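Search the archive
Re: [shared-kitchen] Which bowls to keep?

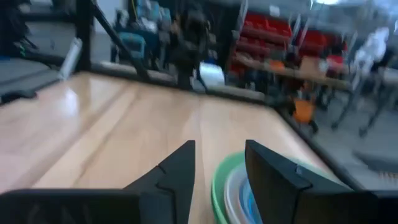

Dear Serpil, dear all, I have read your message twice and I mostly agree with you. For dough I would keep the heavy ceramic ones, which do not move when you mix. But plastic bowls that go one inside the other, like the green one with the white and the light blue in it, take so little space that I would not give them away. The shelf is only 60 cm wide – we should remember this.

On March 8, 2026, Serpil Aydoğan wrote:
> We have nearly 300 pieces in the cupboards and we
> use a small part of them. Can we choose before the
> spring meal? I propose to keep only ceramic.

One question more: does the big soup pot stay with us, or does it go back to Aliki?

With kind regards,
Savvas Balaskas

Filed under: Kitchen, Equipment
Contact the list owner | Back to top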